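Galwood Housing Association
Resident Services: Household Guidance
Storing Food Without a Pantry

Many of the apartments at Taltendale and Westura were built without a pantry, and residents frequently ask the office where dry goods and fresh produce should be kept. The following guidance applies to all units and is reviewed every March.

Choosing a location

Dry goods keep best in a cool, dark place with steady temperature. The cabinet directly above the stove is the warmest in most kitchens and should be reserved for dishes. The cabinet beside the refrigerator is acceptable, provided that the refrigerator has been pulled at least 2 inches away from the wall so that air can move behind it.

Flour, rice, oats and dried beans should be moved from paper or thin plastic packaging into containers with tight lids. Write the purchase month on a strip of masking tape and place it on the lid. Older stock goes to the front of the shelf.

Open shelving

Residents who have used all available cabinet space may add a freestanding shelf unit. No permission is required for a unit that stands on the floor or on a table. Wall-mounted shelving must be requested from the office in writing.

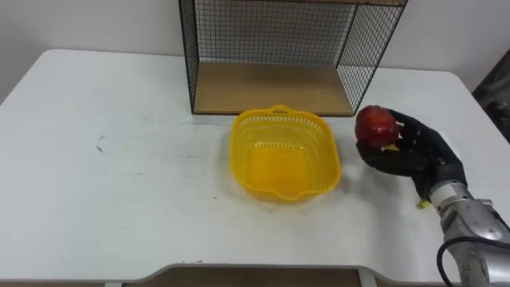 Black wire mesh shelf unit with a wood shelf board.

Wire shelving allows air to circulate, which suits onions, garlic and winter squash. Small jars and spice tins tend to tip on bare wire and should stand on a solid board or a tray. Load the heaviest items on the lowest shelf. Wipe wire shelves monthly with warm water and a few drops of dish soap, then dry them with a clean towel. Abrasive pads scratch the coating and lead to rust.

Potatoes should be kept in a paper bag or a covered basket, away from light. Do not store them beside onions, as both spoil sooner when kept together.

Fresh fruit

Apples and pears may be refrigerated as soon as they are brought home. Peaches, plums and avocados should be left at room temperature until they yield to light pressure, and refrigerated after that.
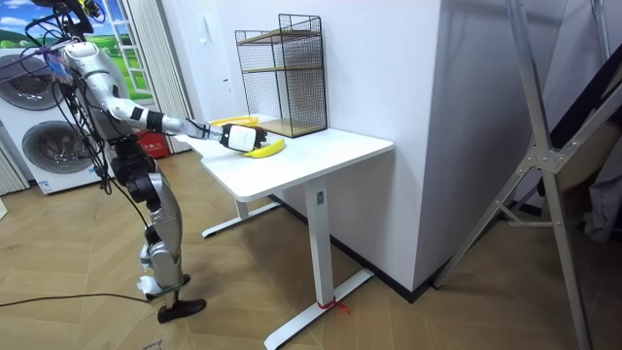 Fruit that ripens on the counter gives off a gas that speeds the ripening of anything close to it. Leafy greens, cucumbers and broccoli are the most easily affected and belong in the refrigerator drawer. Bananas can be set out singly on a tabletop with space between them, as shown, if the household prefers them to ripen slowly. To hasten ripening, place them together in a paper bag and fold the top closed. Overripe bananas may be peeled, sliced and frozen for baking.

Pests

Crumbs and spilled grain are the usual cause of pantry moths. If moths or webbing are found, discard the affected food in a sealed bag, vacuum the shelf seams and wash the shelves with hot, soapy water. Inspect unopened boxes as well. Do not spray insecticide on any surface that holds food. If moths are still present after two weeks, contact the maintenance desk at extension 577.

Residents of the Xaba building should note that the shared storage room on the ground floor is not suitable for food of any kind, including canned goods.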